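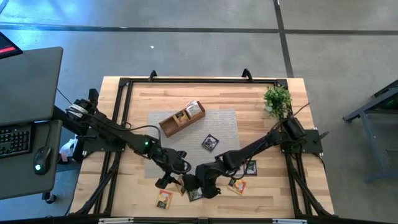 August, a bit after seven in the morning, coffee number two

Picking up the connecting door problem again, as promised. For anyone who has only been reading the summary sheet: the Brondora has 195 rooms, a good chunk of them sold as pairs to families, and every pair has two doors back to back in the party wall. One leaf belongs to each room. With both shut you should hear next to nothing from your neighbors, and in the rooms we stayed in last month I could follow an entire phone call about somebody's boat. The owners would like that fixed before the carpets go down on the upper floors, and they'd like it fixed without new frames, please and thank you!

So our mock-up wall has one full opening in it, 900 mm clear, with the same frame section as the hotel and two of their own old leaves hung in it. Hemant got the second one planed yesterday evening (it had a belly in it you could see from across the shop) and it now meets the stop all the way up the hinge side. The latch side is still lazy near the top. I slid a strip of paper between leaf and stop and pulled, working upward from the floor, and it held nicely until just above the lock and then came out with no drag whatsoever. Same on the other leaf, only a little lower down. I had blamed the seals for this. I think now it's mostly the leaf twisting, plus a strike plate somebody set too generously years ago.

What I did this morning, in order:

- Moved the strike on the room A side inward by the thickness of a business card, then another card. Two cards is too many, the latch won't catch unless you lean on the door. One card is right.
- Swapped the old brush strip at the head for the Clunetti bulb seal, the softer of the two samples. The harder one is hopeless here, it pushes the leaf straight back off the latch.
- Left the drop seal at the bottom alone. It lands evenly, and I want to change one thing at a time for once in my life.

Played the same recording in room A as before (the breakfast room one, with cutlery and the crying baby) and stood in room B with my head where the pillow would be. Huge difference at the top of the door. The baby is still there but it's a baby down the hall now, and I lost the cutlery completely. The voices I can still hear as voices, though I couldn't tell you what they're saying. Readings are in the shared folder under "strike plus bulb". Please don't quote them to the hotel yet, the mock-up wall still has that unfilled conduit hole by the skirting and I forgot to stuff it for the first run. Second run was with it stuffed. Use the second run.
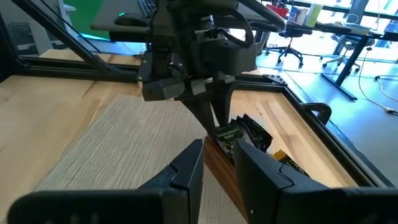

The other half of this is the handle business, and here I'm less happy. Families want to open both doors and keep them open, and housekeeping wants them to stay open while they're making up the pair. At the moment people wedge them with whatever is handy. At the Brondora it was a rolled bath mat in one room and the luggage rack in the next, and both had chewed up the bottom edge, exactly where the drop seal lives. You can have the best seal in the world and it'll be shot in a season if somebody parks a luggage rack against it every morning.

I've tried two hold-opens. The magnetic one from Jiltness sits low on the wall, looks tidy, and lets go with a decent tug. My worry is toes, and also the vacuum cleaner. The hook type is ugly but you can reach it standing up, and a kid can't easily undo it by swinging on the door, which mine would absolutely do. Jaanus came by while I was fitting the hook and his only comment was that it reminded him of his school. Fair enough.

Did 20 open-and-close cycles on each with the bulb seal in place, checking the head after every one. No creep in the seal. The magnet plate worked one of its screws a bit loose by the end, though that may be me and my pilot holes - I was drilling into the soft patch where the old bracket had been. Will redo it in fresh timber before I say anything rude about it.

Fitting time is the thing the hotel will ask about. Strike, head seal and a check with the paper came to about 15 minutes for me on the second leaf, with all the tools already out and no guest's suitcase to step around. Double it for real life, I'd think, and more where the leaf wants planing.

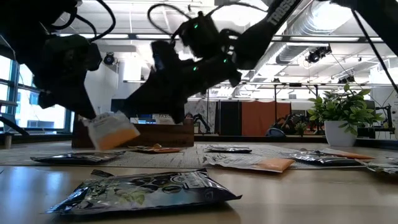 Austra reckons we're still measuring the wrong thing. Her view is that guests complain about the neighbor's latch clacking at midnight far more than about voices, and that a tighter strike could well make the clack worse. She'd like a run with the doors being used, on both sides, by somebody who isn't being careful.

Well, I went and tried it, and she has a point. With the one-card strike you have to give the door a proper push to get it home, and the click comes through the frame into the wall. I could feel it with my hand flat on the plasterboard. Maybe a nylon-faced strike, or a latch with a softer spring? Shahzad had a box of magnetic latches left over from the Mockus job, if they haven't been given away. Those close with hardly any sound, but I don't know if they'd hold against the bulb.

Left to do:

- Find the box of latches (Shahzad, is it on the mezzanine?)
- Clack run, old strike against new, same spot on the pillow
- Fill the conduit hole properly, with mastic this time
- Refit the magnet plate in good timber
- Ask the hotel if housekeeping ever locks the inner leaf with the outer one open, since the thumb-turn on room B sticks when you do that

Povilas has the key to the seal cupboard. The soft bulb offcuts are on the sill by the mock-up, don't sweep them up, I need the long one.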